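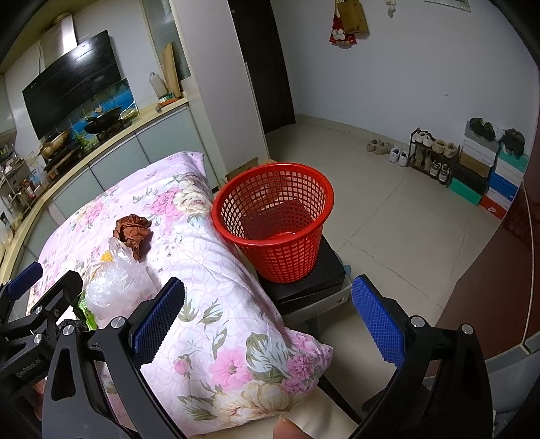

## Minutes -- Momell site meeting, 8 January 2026

Present: Yesenia Puma, Nipon Thaweesak. Apologies: Turkon.

1. Retaining wall. Nipon has priced 284 sleepers, grey. Weerakoon can deliver to Grostilville in up to 15 working days. Order approved.
2. Side gate. Latch sits too low. Yesenia to ask Turkon for a new post -- galvanised, same colour.
3. Paving. Quote of $1541 for edging held over to March.
4. Drainage. No change.

Action: Nipon to confirm kerb levels.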